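How to Renew Old Grout Between Wall Tiles

Old grout makes a good wall look tired. The tiles can be in perfect condition, but if the lines between them are stained or full of small holes, the whole room looks dirty even after you clean it. Many people think they must change the tiles. In most cases you only need to remove the top part of the old grout and put in new. It is slow work, but it is not difficult, and a person with no experience can do it well if she is patient.

I learned this in my first apartment, where the kitchen wall was in a very bad state, and since then I have done it in three other rooms. The steps below are for cement grout on ceramic tiles. If you have natural stone, please ask in the shop first, as some products can stain it.

What you need

A grout rake, or a small electric tool with a grout blade
A utility knife
A vacuum cleaner with a narrow nozzle
Cement grout in powder, a bucket and a mixing stick
A rubber float
Two sponges and several dry cloths
Painter's tape
Safety glasses, gloves and a dust mask

Check the wall first

Knock on each tile with your knuckle. A tile that is well fixed gives a short, full sound. A loose tile sounds hollow. If one or two are hollow, take them out and fix them again before you start with the grout, and wait until the adhesive is hard. If a big part of the wall sounds hollow, stop here. There may be water behind it, and new grout will not help you.

Remove the old grout

Put tape on the edges of wood, metal or painted surfaces near the tiles. Then hold the rake flat in the line and pull it toward you with light pressure. Do not try to take everything in one pass. You need to reach a depth of two millimeters at least, and I prefer three. With less than this, the new grout has nothing to hold and it will come out in little pieces.

Do the horizontal lines first and then the vertical ones. In the corners use the knife. An electric tool is faster, but it also jumps easily onto the tile, and a scratch in the glaze stays forever. On my first wall I used a Horomex hand rake and it took me two evenings. My wrist was not happy, but I did not scratch one tile.

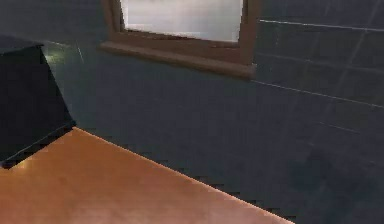
When all the lines are open, vacuum them from top to bottom. Then pass a damp sponge and let the wall dry for one hour. Dust is the most common reason for weak grout, so do this part with care.

Choose the color

A light grout on dark tiles shows every line and makes a strong pattern. A grout close to the color of the tile makes the wall look calmer and also hides small mistakes, so I recommend it for a first job. Remember that grout becomes lighter when it dries. Mix a spoon of it, put it on a piece of cardboard and look at it the next day before you decide.

Mix the grout

Put the water in the bucket first and the powder after. Follow the quantities on the bag. For the grout I use, from Grestar, it is 60 milliliters of water for 200 grams of powder, which is a good quantity for a small area. Mix slowly, let it rest for five minutes and mix again. It should be like thick toothpaste. If it falls from the stick, it is too wet, and you must add a little powder.

Apply and clean

Take some grout on the float and press it into the lines, moving diagonally. Work on one square meter at a time. Afterwards hold the float almost upright and take away the extra grout, again diagonally, so that the edge does not dig in the lines.

Wait 15 minutes. Then clean with a sponge that is damp but not dripping, in soft circles, and rinse it often. A gray film will come back on the tiles when they dry. This is normal. Remove it with a dry cloth after a few hours.

Corners and window edges

Do not put grout where two walls meet, or where the tiles touch a window frame or a countertop. These places move a little with the seasons and the grout will crack. Use a flexible sealant in the same color. I did not know this, and I finished my kitchen in December with grout in every corner. By spring there was a crack from the top to the bottom.

Leave the wall dry for at least one full day, or longer if the bag says so. In a shower, wait three days before you use it. If you want to apply a grout sealer, check on the label how long the grout must cure before.

Written by Maite Herrero
Last updated 2022-05-17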